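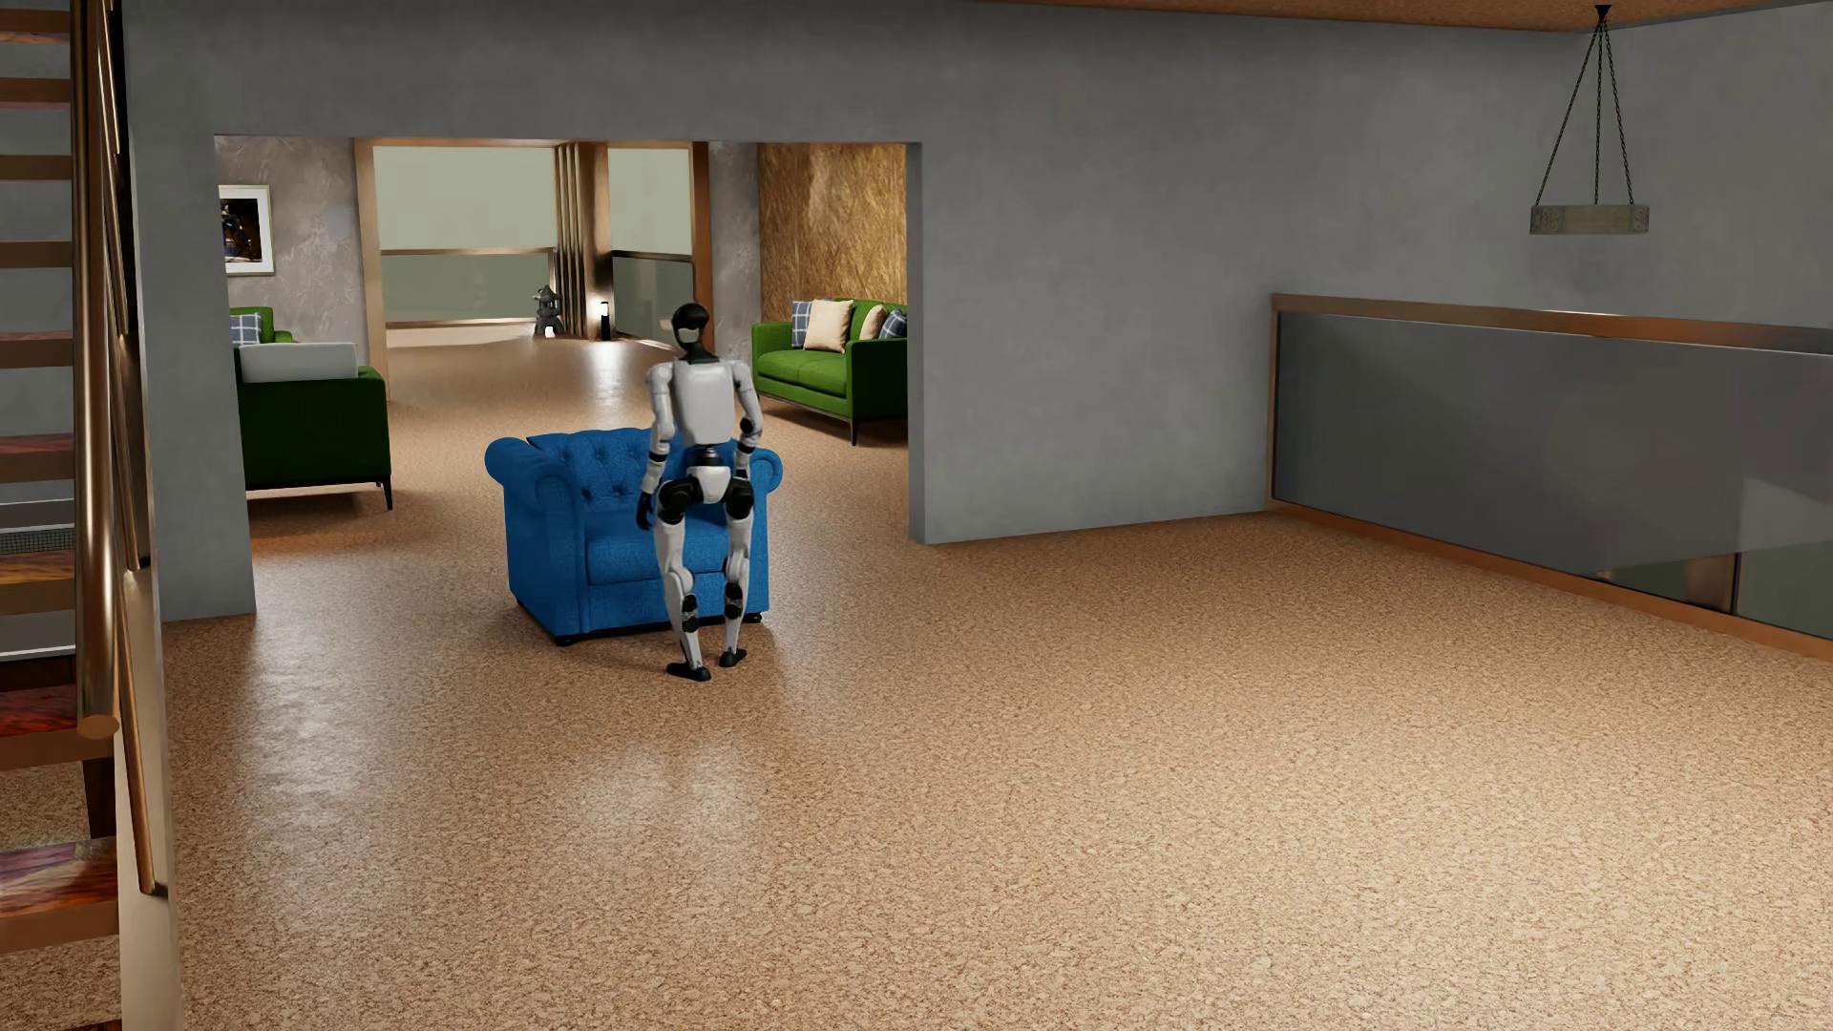
Research > Humanoid Control > Working Papers > Section 4

Search this site Enter keywords Go

4. Planning the approach to a seat

4.1 Where the chair ends and the floor begins

We come now to the part of the system that gave us the most trouble and, we are happy to admit, the most pleasure as well. The previous section described how Jeter, our whole-body planner, gets a standing humanoid from one part of the simulated lounge to another without clipping the walls. Walking up to a piece of furniture and turning around in front of it is a different sort of problem, and we had underestimated it badly when we drew up the first plan in August.

The trouble is that a chair asks for two opinions at once. For most of the walk it is an obstacle, something to be given plenty of room, and then quite suddenly it becomes a goal, and the robot has to bring its legs close to the very surface it has been avoiding. Our first version of Jeter handled the change with a plain switch: inside a fixed distance the chair was dropped from the obstacle list. You can probably guess how well that went. With the whole chair gone from the list, the planner was perfectly willing to swing a hand through an armrest on its way to a nicely centered pelvis.

What we do now is split the chair into parts and let each part keep its own standing. The seat cushion becomes a goal region, the front face below it becomes a surface that the calves may come near, and the arms and the backrest remain obstacles from start to finish, with a margin that shrinks as the robot slows down. The parts come from Geerts, our perception module, which takes overhead color and depth and returns a labeled outline for each one. Geerts was built for boxes and tables, so a large blue armchair with rolled and tufted arms was a fair bit more chair than it had ever been asked to deal with.

Two habits of the module had to be unlearned. It liked to treat every shaded fold in the tufting as an edge, which left the backrest broken up into small islands, and it liked to add the soft shadow in front of the chair to the seat. The second mistake was the more costly one. A seat that seems to reach too far forward makes the planner stop too early, and a robot that stops too early will lower itself toward the front edge or toward nothing at all. Merging neighboring regions of the same color before looking for edges took care of the folds. For the shadow we compare depth along the front seam, and any region lying at floor height is handed back to the floor no matter how dark it looks.

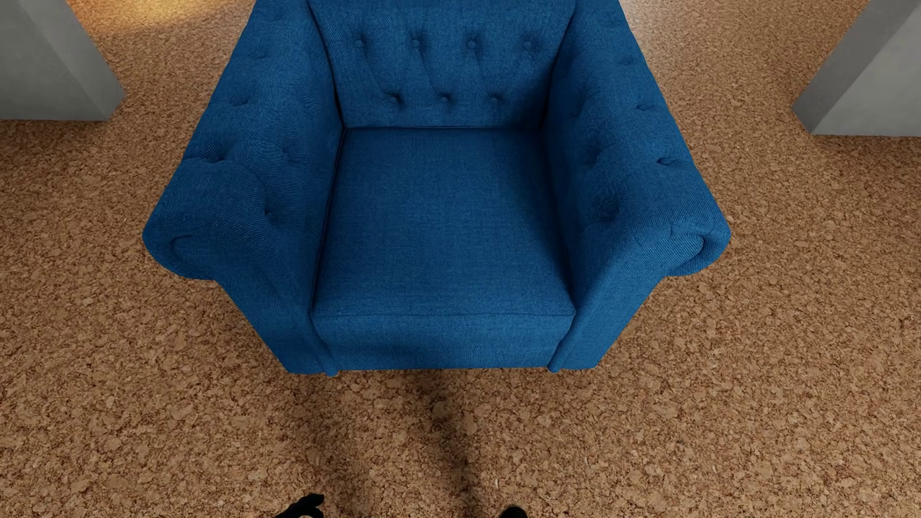 Figure 4. Near-vertical view of the simulated armchair on the cork floor. The tips of two black gripper fingers are visible at the bottom.

The overhead view is a friendly one for this work, as the seat shows up as a plain, flat area set between two busy ones. The same contrast helps with heading. Geerts fits a line to the seam at the foot of the backrest and another to the front edge of the cushion, and the average of the two gives the direction the robot's back should face. We tried using the arms instead, for a while, and gave it up. They flare outward toward the front, and a fit to their outlines pulled the heading to one side whenever one arm was seen better than the other.

4.2 Choosing the standing pose

Once the parts are labeled, Jeter samples candidate standing poses in front of the seat. Each candidate is a foot placement, a pelvis height and a heading, and we draw 756 of them for every request. Most are thrown out right away for being too close to an arm or for leaving the feet where the knees can't bend comfortably. The ones that are left get ranked by how far the hips would have to travel backward during the descent, and the top 10 are passed to the slower balance check. We had hoped to pass along only one, but the ranking isn't quite that trustworthy yet, and the balance check is quick enough that we stopped worrying over it.

All of this runs through Prurnivbridge, the layer that carries messages between the planner and the simulator. It sends targets to the joints at 50 Hz, and it also stamps every perception result with the simulator's own clock, a small feature that saved us from a great deal of head scratching. Before the stamps went in, we were now and then planning against a chair outline from an earlier camera pose, and the errors looked for all the world like bad segmentation.

Every request, with its candidates and the reason each was turned down, is written out by Jurnel, our logging tool. We can't recommend this kind of record warmly enough. When a run goes wrong, one opens the log, sorts the rejected poses by reason, and usually has a good idea of the cause before the coffee is ready.

4.3 Sensitivity to the viewpoint

Cameras are rarely where one would like them to be, so we also repeated the outline step with the view tilted and turned a little. From a lower angle the front faces of the chair come into play, and the seat and the panel under its front edge can run together, as they share one fabric and differ only slightly in shade.

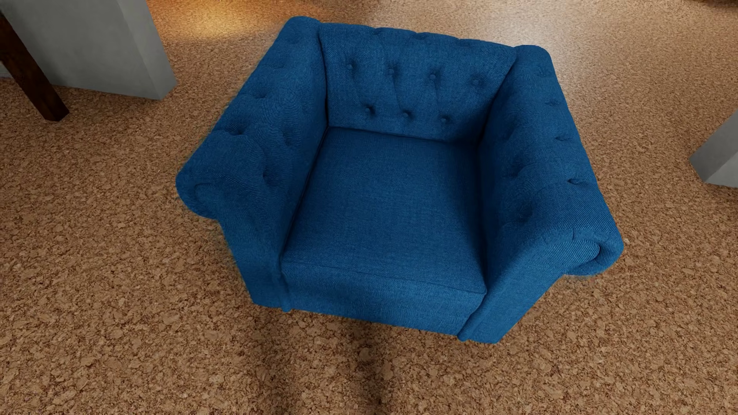

One reader of an earlier draft asked whether the heading fit was still worth doing at all with the chair turned only slightly, or whether the planner could simply square itself to the nearest wall and save the effort. It is a fair question, and for this lounge the shortcut might well serve. We kept the fit for the sake of rooms in which the furniture has been pushed about, and for the plain reason that it adds only 40 milliseconds to a request.

The reader also wondered why the front panel isn't simply merged with the seat. We did try it. The merged region has its center too far forward, and the stopping error described in 4.1 comes right back. Keeping them apart calls for a surface normal at each point, which Geerts was already computing for tables, so the change came down to reading a value we had been throwing away.

We have not yet dealt with chairs that have loose cushions on them, or with seats that sink under load. Both change the height at which the descent should end, and for now Jeter takes that height from the outline and trusts it. The handover from the standing pose to the descent controller is taken up in Section 5.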